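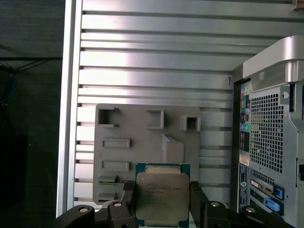 Tarkell today released Ladine, a teaching kit that lets a technician show a robot arm how to do a task by guiding it by hand or by steering it from a second set of controls. The kit is aimed at electronics repair and refurbishing shops, where the parts change often and few people on the floor write code. The first tasks taught with it involve computer parts, among them an Intel Xeon processor held upright by its edges between the two fingers of a gripper, in front of a light gray 3D-printed plate with raised shapes like those on a motherboard. Ladine is available to order now, with first shipments planned for May.

Hollavden, a refurbisher of office computers and small servers, has been the pilot site. Over the course of the pilot, its technicians recorded 1142 demonstrations across a set of handling tasks, including picking up a processor, turning it to face a target, bringing it to a socket position and setting it down in a tray. Of those, 665 were recorded by remote control and the rest by hand guiding.

Two ways to show a task

In hand guiding, the technician presses a button on the arm and moves it directly. The motors carry the weight of the arm, so it can be pushed and turned with light pressure. A second button opens and closes the gripper. This mode works well for larger moves, such as bringing the arm from a tray to a fixture, and for setting the start and end points of a task.

In remote control, the technician sits or stands at a separate station and moves a small leader arm with the same joints as the working arm. The working arm follows. The technician's hands stay out of the work area, and the wrist camera sees only the gripper, the part and whatever is behind it. Tarkell recommends remote control for any step where the camera view will be used in training, and for steps where the part is small or the last half inch matters.

Both modes can be used in the same recording. A technician can guide the arm to a tray by hand, stop, walk to the station and finish the pick from there. Ladine stores the two sections as one demonstration with a marker at the switch.

What gets recorded

During a demonstration Ladine saves joint positions, gripper opening, gripper force and the wrist camera video on a single clock. A bench camera can be added but is not required. The technician marks each attempt as good, bad or partial with a foot pedal when it ends. Bad attempts are kept unless the technician deletes them. They are left out of training by default and can be reviewed later.

The software shows a plain list of attempts with a playback window. There is no programming step. A shop lead can trim the start and end of a recording, add a note and group recordings by task.

Tarkell suggests 50 good demonstrations as a starting point for a single pick-and-place task with one type of part. Tasks that include alignment need more. The processor-to-socket task at Hollavden uses 451 demonstrations, the largest group in the pilot, and recording for it is still going on. The arm now carries out the approach and alignment portion on its own under supervision. Lowering the processor and closing the socket remain with a technician.

Practice fixtures

Each kit comes with files for a set of 3D-printed practice plates. The plates stand in for real boards during teaching, so that a missed move costs a piece of plastic and no customer hardware is put at risk. They can be mounted upright or flat. Shops can change the files to match the boards they see most often and print replacements in house.

The plates were developed with Saragih, a fixture design shop that also supplies the finger pads for the kit's gripper. Saragih will offer printed plates for customers who do not have a printer, along with pads in two widths. Pads are held by two screws and can be changed at the bench.

Tarkell advises customers to use retired processors and memory for teaching. Static control rules at the bench are the same as for hand work, and the gripper has a grounding point for shops that require one.

Working with the system

A new user can expect to spend a morning learning the leader arm. Hollavden had its technicians begin with empty trays and blocks, then move on to parts. Most of the early bad attempts in the pilot came from closing the gripper too soon, and Tarkell has since added a stiffer trigger and a light on the station that shows grip force.

Known limits are listed in the product guide. Shiny metal surfaces can change how a part looks to the wrist camera as room light changes, and demonstrations for such parts should be recorded at more than one time of day. Ladine does not read part numbers or other markings. It does not test parts.

Availability

Ladine is sold as a full kit with working arm, leader arm, station, gripper and software, or as a software and station package for customers who already own a supported arm. The list of supported arms is on the Tarkell website. Orders include one day of on-site setup. Pilot customers will receive the updated trigger and station light at no charge.

About Tarkell

Tarkell makes teaching and control equipment for robot arms used in repair, refurbishing and small-batch assembly. The company sells directly and through regional dealers.

Media contact: Tarkell Press Office. Product photos and a copy of the Ladine product guide are available on request.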